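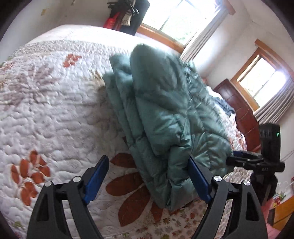 Zakwood's padded bedding and jacket collection opens early

Aug 15, 2024

Households in Zakwood can start handing in padded jackets, down coats and quilts from this week, with the winter collection opening ahead of its usual September start.

The collection is run by the Sturkum Clothing Exchange from its shopfront beside the library. Clean items are sorted and checked over the warmer months, then handed out free the following May when the cold weather sets in.

Last year the exchange took in 1,246 items, its highest total since it began. Of those, 455 were padded jackets or coats. The remainder were quilts, blankets, jumpers and children's woollens.

The exchange said the early opening followed requests from residents who had begun clearing their wardrobes during the mild spell at the start of the month. In previous years a number of bags were left on the footpath before the collection had opened, and several were ruined by rain.

Bags should be brought in during shop hours only. The door is locked at other times and there is nowhere under cover to leave them.

The rules on what can be accepted are mostly the same as last year. Jackets need a working zip or a full set of snaps or buttons. Small tears in the outer fabric are fine as long as they have been taped or stitched so that the filling stays in. Quilts can be any size from cot to king, in any colour, with or without a cover. Electric blankets, pillows and foam mattress toppers can't be taken.

The main change is to how things should be packed. Items pressed flat in vacuum bags will no longer be accepted. The exchange said too many of the down jackets that arrived that way last year stayed lumpy even after a long airing and a turn in the dryer, and some could not be given out at all.
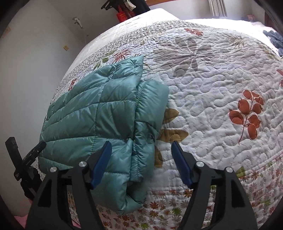

Jackets should now be folded by hand and brought in a cotton bag, a pillowcase or an open box. The method suggested on the exchange's flyer is to close the front, lay the jacket out on a bed, bring the sleeves in across the body and fold the sides towards the middle before turning up the hem. It does not have to be neat. A rough rectangle like the light teal down jacket on the flowered bedspread will do, even with the lower end still bulging. Pushing the air out to get sharper edges is not needed, and it can crush the down.

Hoods should be folded down with the rest of the jacket and not stuffed into the collar. Detachable hoods and belts can be put in a pocket so they don't get separated during sorting.

Quilts can be folded lengthwise and then loosely in half. Anyone bringing a king-size quilt is asked to use two pillowcases or a large sheet knotted at the corners. Plastic bags are acceptable for the trip to the shop but the contents will be taken out on arrival.

Items should be washed and completely dry. Down takes longer to dry than most people expect, and a jacket that feels dry on the outside can still be damp along the seams. The flyer suggests pressing each section between finger and thumb to feel for clumps. If there are any, the jacket should go back on the airer for another day.

Residents without a suitable machine can have larger pieces washed locally. Başaran Dry Cleaning is offering a reduced price on padded jackets until the end of the collection, and Indonetti Laundry has set aside its big front-loader for quilts on weekday mornings. Both shops will pass finished items straight to the exchange if the customer asks at the counter. The customer pays for the wash in either case.

Each household may hand in as many items as it likes, though anyone with more than 3 full bags is asked to telephone first so space can be cleared at the sorting table. Storage has been a difficulty in past seasons. The back room has been fitted with deeper shelves since the last collection, and the quilts that used to be piled beside the change room have been moved there.

Jackets will be sorted by size first and then by weight, with the thickest kept together for early winter. Children's sizes remain the hardest to supply – the exchange ran out of sizes 8 to 12 within two weeks of opening the racks in May. Men's large and extra large also went quickly. There is plenty of stock in women's medium.

Anything that is too worn to be given out goes to the animal shelter on the Sturkum road, which uses old quilts and blankets in its kennels. Down-filled items are not sent there, as the dogs pull them apart.

The collection will close at the end of January to allow time for sorting and repairs. Small donations of matching thread, zip sliders and fabric repair tape are also welcome and can be left at the counter.

Copies of the packing flyer are available at the exchange and at the library desk. A larger-print version can be requested at either place.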